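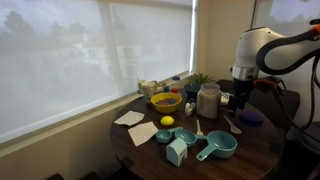 Arm over the table by the window, measuring cups set out in front.

Build thread, 9th April. The arm is at the round table now and the old bench in Hollis is retired. Same controller, new mount.

1/ The goal hasn't changed. Pick up a measuring cup by the handle, set it down somewhere else, let go without dragging it. Teal cups because the segmentation kept losing the clear ones.

2/ Gripper is a Dravex. I printed new finger pads on Sunday, 2 mm thicker than the old set. Still waiting to see how they wear.

3/ Glossy walnut is a pain for the depth camera. Reflections from the window read as holes in the table. Shade stays down during runs – it helps, doesn't fix it.

4/ Cables hang down behind the table for now. I want a proper clip at the elbow before I raise the speed limit. Running at 30 percent until then.

5/ Control code is still the Plonitside fork I started in October. Commit 1815 has the new home pose if you're following along. Config for the mount is in the same folder.

6/ Next is the lemon. Round things roll, so I'm closing slower and from higher up. 8 tries per setting, then I'll post the logs.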